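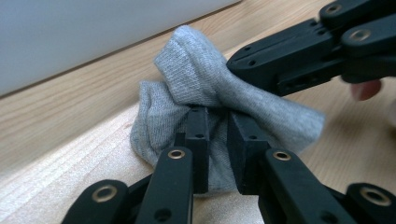 Sorting the sock basket: a few words from the Tuesday mending table

If you were at the hall in June you will already know that the sock basket had got away from us. It began as a shoebox by the kettle, for any odd socks that turned up after the clothes swap, and over the winter it became a washing-up bowl, then two carrier bags, and then the big wicker thing that Anoma Paul kindly brought down from her loft and has, I think, given up hope of ever seeing again. So we gave a whole Tuesday to it, and I promised I would write something down for those of you who couldn't get there.

Telma Retamal had the sensible idea of starting with the greys. I had always thought of grey socks as being grey, and I was quite wrong. There is a pale flecked grey, with little speckles of lighter and darker in it, and a plain school grey, and a blue-ish grey that only looks blue next to the others, and one that Telma insists is a black sock that has had a long life. We put them out on the table by the window, where the light is kindest, and went on from there. By the time the tea was made we had 26 pairs, every one of them turned the right way out and laid heel to heel, and I can't tell you how pleased we all were!

A word about turning them the right way out. Please do it before you bring them. A bunched-up sock with the toe pushed into the leg takes longer to deal with than you would believe, especially the soft ribbed sort, where the fabric twists round on itself and you can't tell the cuff from the heel until you have had a good feel about. Karthik Bhattacharjee puts his whole hand down inside, takes hold of the toe and draws it back through, and he is much quicker than the rest of us. I pinch mine at the cuff and shake, which mostly works (and once sent a sock into the milk jug).

Then there was the great folding argument, which I suppose was bound to come up. I was brought up to roll a pair together and turn one cuff down over the lot, so you have a neat little ball that can't come apart in the drawer. Telma folds hers flat, in three, and stands them up in a row like envelopes. She says the ball stretches the ribbing at the top and that this is why my socks are always round my ankles. I tried it her way for a fortnight with my own drawer and I must admit that I can see everything at a glance now, although they do fall over when you take out the first one. We agreed to fold flat for anything going out to other people and to do as we please at home.

As for the mending itself, Dilruba Pramanik showed four of us how to darn a heel properly, with a proper wooden mushroom and a length of Cirilano wool in a colour that didn't match at all. She likes the darn to show. She starts well out from the hole, in the sound part of the sock, and runs her lines up and down before she begins to weave across, and she leaves a tiny loop at the end of each row so the patch has some give in it after washing. My own first effort has a lump like a pea under the heel, but the second is in my shoe as I write this and I have forgotten it is there.

For thin cotton socks she thinks darning wool is too thick, and suggests two strands of ordinary embroidery thread. If the heel has gone altogether, cut off the foot and keep the ribbed part. Two of them make a very good pair of wrist warmers for a child, and one on its own will go round a jam jar or a hot water bottle neck.

We still have a fair heap of singles. They are in the basket under the coat hooks, and you are welcome to rummage through with your own odd ones in hand. Anything that hasn't found its partner by the end of next month will go to Rosaire Thibodeau, who wants 30 of them for stuffing draught excluders and isn't fussy about colour.

We could do with more darning needles, the long blunt ones, and another mushroom if you have one at the back of a drawer. An old light bulb or a smooth orange will do in the meantime. Tables are up from half past two, tea is 60p, and Dilruba will be showing us toes next time, which she says are harder than heels.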